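Flolcombe workshop, bench log
Mon 12 February

Carried over from last week: clean the white top, decide where the keys live, chase the Zuteo order.

Started with the white top. The marks on it are faint and they don't all come up the same way. Plain water and a soft cloth took off the dust and a few of the finger smears. Dish soap, one drop in the bowl, took off a bit more. I stopped there and did not try the scouring pad. It was used on the small shelf in November and left a shiny patch that still shows when the light comes in low, so the pad is for the sink only from now on. I've written that on the tub.

What I still can't tell is which of the gray areas are smudges and which are only shade. Standing at the near side, the top looks darker toward one corner. Walk round and the dark part moves. Some of it doesn't move, and that is the part to go back to.
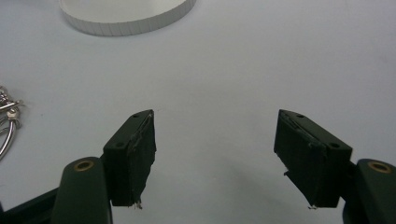 White top, matte. Faint smudges, darker toward lower right.

Tried the Wotum surface cleaner on the underside first. No change to the color after 19 minutes under a wet rag, so it should be safe on the face. It smells strongly of oranges and the smell hangs around, so open the door. Did one hand-sized patch on the face at the far end and wiped it off with clean water. Leaving it overnight before doing more. If it dries with a ring I'd rather have one small ring than a big one.

Please don't put tape on this top. The glue is harder to get off than anything else I've dealt with there, and scraping it is how the finish gets spoiled. If something has to be marked, use a pencil, lightly, and rub it out after.

Second look after lunch, lamps on, door shut. It reads much more even like that. There is a soft grade of gray in it that I'd put down to the light and leave alone. I was ready to call the whole thing stained this morning and I would have been wrong.

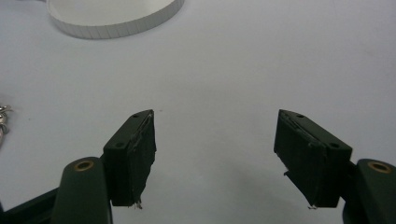 Bench log, Flolcombe — entry by Đinh

Then the keys. We have 11 in use, not counting the ones in the envelope that fit nothing we can find. They have been living in a bowl, and a bowl is fine until two rings get hooked into each other and you stand there shaking them.

The white mug tree from the kitchen corner has been doing nothing, so that is now the key stand. It has a wide flat base shaped a bit like a guitar and the post is at one end of it, so there is a good stretch of base to set things down on as well. Thin pegs suit a key ring better than they ever suited our mugs, which have fat handles and used to knock together.

Put it on the blue-gray mat on the wooden table. On bare wood it slides when you pull a ring off in a hurry. On the mat it stays where it is, at least with the light rings. I weighed the heaviest bunch, the one with the padlock still on it, at 300 g, and hung it on the peg farthest out. The stand rocked a little but did not go over. I would still keep that bunch low.

Where things go, for now:

Brown ring — on the left side of the post.
Ring with the teal tag — on the base is fine, on the right-hand peg is better.
Padlock bunch — drawer, until we decide.

The teal tag stays on. There was talk of swapping it for a paper label, but paper goes soft in a pocket and you can see the teal from across the room. 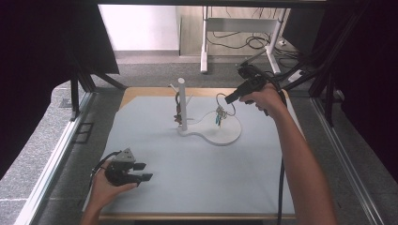

The question left over is whether the base needs a lip. A ring dropped on it in passing can skate off onto the mat, and after that onto the floor if it gets knocked again. The carpet is gray, and a key is easily lost on it. A strip of felt glued round the edge might be enough. I have some in the scrap box, a different white from the stand, but that doesn't bother me. Would need to be thin or the rings won't sit flat.

Other option is a small dish on the base. I tried a jar lid and it looked poor and rattled, so felt first.

Also thought about a second stand for the spare set. I'm against it for now. Two places to look is how we ended up with the envelope.

Zuteo: order confirmed, no delivery day given. It is the 300 key tags we agreed on, far more than we need, but the small pack was nearly the same price. Ask whether they can leave out the pre-punched numbers. If they can't, take them anyway and write on the blank side.

To do:
Check the Wotum patch at the far end, look for a ring as well as for color.
If clean, do the rest of the face in one go, working away from the door.
Cut felt, dry fit before any glue.
Find what the envelope keys open, or throw them out. I'd give it to the end of the month.
New soft cloths, the old ones are shedding.
Wash out the bowl and put it back in the kitchen corner.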